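Cahier d'atelier, août. Budget du poste bimanuel

Repris ce matin le dossier d'achat là où Beryl l'avait laissé. La demande doit partir avant la fin du mois et il reste trois lignes sans chiffre : la seconde main, le plan de travail, la licence du simulateur. Je note tout ici, y compris ce qu'on a déjà écarté, pour ne pas refaire les mêmes calculs en septembre.

## Les mains

Deux fournisseurs ont répondu. Hartley propose une main à doigts articulés, livrée avec son adaptateur de poignet, délai de 6 semaines. Wotwood propose une main comparable, un peu plus lourde, disponible sur stock. Les deux devis sont dans le classeur, onglet 2.

À comparer avant de signer :

- masse de la main avec son adaptateur, à retrancher de la charge utile du bras ;
- prix d'un doigt de rechange, et si on peut le changer nous-mêmes ;
- longueur du câble fourni (celui de Wotwood est trop court pour passer derrière l'épaule) ;
- format des fichiers de modèle. Hartley les fournit directement, Wotwood les envoie « sur demande ». Demandé il y a dix jours, toujours rien.

Beryl Mottram penche pour Hartley à cause des fichiers. Moi aussi, mais le port n'est pas compris dans leur prix et le devis n'en dit rien. Je leur ai réécrit à 9 h 40.

L'option pince parallèle d'un côté et main complète de l'autre est abandonnée. Elle coûtait moins cher à l'achat mais il fallait maintenir deux pilotes, deux jeux de pièces et deux procédures d'étalonnage. On reste sur deux mains identiques.

## Le plan de travail

La table actuelle fait l'affaire pour les bras mais pas pour les essais de cuisine. Elle vibre quand les deux épaules partent en même temps, et les fixations tombent au mauvais endroit. Praline nous a chiffré un châssis soudé avec un plateau rapporté : 700 euros, livraison comprise, sans le perçage. Je ferai le perçage ici, gabarit en contreplaqué d'abord.

Épaisseur du plateau : 30 mm. En dessous, les inserts ne tiennent pas. Au-dessus, il faudrait changer toute la visserie des embases et on n'a pas envie de racheter de la visserie.

Finition : pas de plateau blanc brillant. On avait eu assez d'ennuis de reflets avec l'ancien banc. Un motif pierre mat conviendrait, à condition que Praline le propose dans cette épaisseur. Question posée, réponse attendue.

## Les objets

Petite ligne, mais elle a été oubliée la dernière fois et on a fini par payer de notre poche. Prévoir :

- planche à découper en bois, deux exemplaires du même modèle ;
- boîtes et conserves cylindriques, plusieurs diamètres ;
- fruits factices (les vrais s'abîment, et leur masse change d'une semaine à l'autre) ;
- cartons d'emballage, à récupérer au magasin, coût nul ;
- bacs de rangement étiquetés.

Enveloppe demandée : 100 euros. Si ça dépasse, on enlève un bac.

## Simulation

Le simulateur sert à fixer l'implantation avant de commander le châssis. La version d'essai de Jultotska suffit pour le placement ; pour les contacts des doigts il faudra la licence complète, et c'est elle qui fait gonfler le total. J'ai demandé un tarif sur un seul poste. Beryl voudrait deux postes. On verra selon le reste.

Ce que je retiens des essais d'implantation pour le dossier :

1. Laisser du vide au milieu du plateau. On a toujours tendance à remplir, et ensuite il n'y a plus de place pour passer un objet d'une main à l'autre.
2. Garder la planche à découper du côté du bras droit. Vue de dessus, la main droite tient le fruit orange sur la planche, à côté de la boîte rouge, et la main gauche est ouverte de l'autre côté du plan de travail. Le carton prend tout le coin en haut à droite : à compter dans la surface utile quand on arrêtera les cotes.

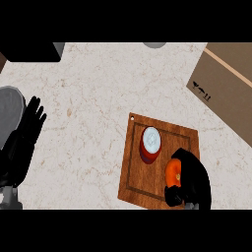
3. Vérifier la portée du bras gauche jusqu'à la planche avant de valider la largeur du châssis. Si elle est trop juste, rapprocher les embases et ne pas toucher à la planche.
4. Prévoir le support de caméra au-dessus, fixé au mur et pas au châssis, sinon on récupère les vibrations dans l'image. Ligne à ajouter au devis, je n'ai pas encore de prix.
5. Refaire le test avec le modèle exact de la main retenue, une fois les fichiers reçus. Le choix de la planche et des boîtes ne bloque pas la commande du châssis.

## Reste à faire

- Relancer Wotwood pour les fichiers, une dernière fois. Sans réponse, on clôt la comparaison.
- Obtenir le prix du port chez Hartley.
- Demander à Praline la finition mate et le délai.
- Chiffrer l'équerre murale pour la caméra.
- Trancher un poste ou deux pour Jultotska, avec Beryl.
- Vérifier que l'alimentation existante supporte les deux mains en pointe. Je crois que oui, la fiche technique est dans le tiroir sous l'oscilloscope.

Total provisoire non reporté ici tant que la licence n'est pas chiffrée. Le tableur est à jour pour tout le reste, sauf la ligne câbles que je reprends cet après-midi.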